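The Toasted Sandwich, Taken Seriously

At lunchtime in Wostevthorpe the smell reaches the road before you find the door. Butter first, then cheese catching at the edges, then something sharper that I couldn't place until I was standing at the table and saw Ainhoa Bustamante cutting a lemon.

"On the cheese," she said, before I could ask. "Just a few drops. You'll see."

I did see, and I've been doing it at home ever since. A squeeze of lemon inside a toasted sandwich is one of those small ideas that makes you cross for all the years you went without it. It cuts through the fat, it wakes up a mild Cheddar that would otherwise just sit there, and (this is the part I love) you can't quite taste it. People only say the sandwich is good and ask what sort of cheese you bought.

Ainhoa runs the lunches here with Iker Palacios, whose family name is over the door, and between them they have opinions on every stage of the business, from the loaf to the plate. They have been making toasted sandwiches together for seven years. They still argue about crusts. Palacios trims his. Bustamante thinks a sandwich without a crust has nothing to hold it by, and I'm with her.

Let's start with the bread, as they do. Theirs comes from Leandro Barrios, who bakes at Prarerbridge and sells a 400 gram tin loaf he calls the Prelora. It's a plain white loaf with a close crumb and a proper domed top, and it is best for toasting on its second day. Fresh bread squashes under the knife and goes gummy in the pan. By the second morning it has firmed up enough to take butter without tearing, and it browns evenly right to the corners.

They slice it by hand on a board at the table where everything else gets done, and the crumbs go everywhere. I liked that enormously. I have a weakness for kitchens where the work is left out on show, the lemons next to the board, the cloth folded at the side, a bowl with the scoop still in it, and I could have stood there all afternoon just watching how things moved from one side to the other.

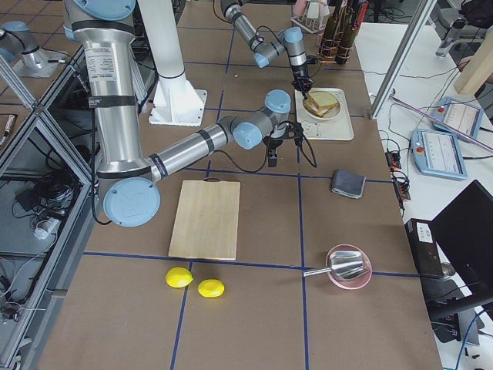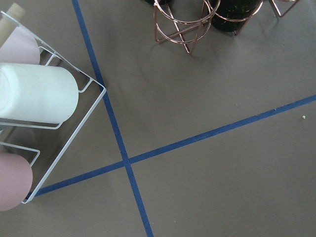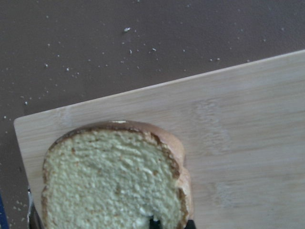 Butter goes on the outside, and it should be soft. Palacios takes his out of the fridge first thing in the morning and won't be hurried on the point. Cold butter drags the crumb up into little rolls, and those little rolls burn. He spreads it thinly and goes all the way to the edge, including the bit by the crust that most of us miss when we're hungry. Mayonnaise has its fans, and I've been one of them, but after eating his I went back to butter the same evening.

The cheese is grated. Slices look generous, but they melt from the outside in, and by the time the middle has given way the bread is too dark. A loose heap of coarse gratings lets the heat through and slumps together beautifully. For four people Bustamante grates 200 grams of Cheddar and adds a handful of something stretchier, then tosses the lot with black pepper before the lemon goes on. She rolls the fruit hard under her palm first to get the juice moving. If the lemons are unwaxed she'll scrape a little zest over too, although she says it's easy to overdo and then it tastes of furniture polish.

Then the pan, which is heavy and never very hot. I had always cooked mine over a fierce flame, peering underneath every few seconds and pressing down with the fish slice. Palacios puts the sandwich in while the pan is only just warm and lets the two of them heat up together. It takes longer than you want it to! He doesn't press until after the first turn, when the cheese has begun to hold things in place, and even then it's more of a pat.

What comes out is an even biscuit brown all over, crisp enough to scrape a knife across and hear it. He rests it on a rack for a minute before it goes anywhere near a plate. I'd never bothered. A toasted sandwich put straight on to china steams underneath and goes limp on one side, and I had been blaming the bread for it.

Alby Whitcombe, who grows vegetables on the Prarerbridge side of the river and eats here most days in winter, adds pickled onions at the table from a jar he brings with him. Bustamante pretends to mind. His are sliced into thin rings and steeped overnight in 500 millilitres of cider vinegar with a spoonful of sugar and a bay leaf, and they come out pink and just soft enough to fold. I put some inside my second sandwich and some beside it. Inside was better, tucked under the cheese where they warm through and lose a bit of their bite.

There are other fillings, and I worked through as many as I decently could. Ham with the fat left on, mustard underneath so that it doesn't slide. Leeks cooked down slowly until they're nearly jam, with a blue cheese that I'd have sworn would be too much. Iker Cuesta, the younger Iker, helps out in the holidays and is responsible for one made with roast squash and sage, which is very good in October and which he would like to see on the menu in June as well. Palacios says no to that every year.

My own favourite remained the plain one. Cheddar, pepper, lemon, yesterday's bread. It's the one I'd ask for if I'd been out in the rain, and it's the one that shows up every shortcut. With leeks in the way you can get away with cold butter and an impatient pan. With only cheese you can't.

A few things I picked up and have kept to at home. Cut it corner to corner while it's still on the rack, with a bread knife and no pressure. Keep the plate small. Save the heel of the loaf, which Bustamante dries out in the oven as it cools and turns into crumbs for the top of a cauliflower cheese. And if some of the filling escapes into the pan, leave it alone until it has gone lacy and dark gold, then lift it off and eat it standing up, before anyone else has noticed it's there.

Palacios gave me half a loaf to take back on the train. I meant to save it for the next day's lunch, when it would have been perfect. I toasted two slices at ten that night with a lemon on the board beside me, and had the other two for breakfast.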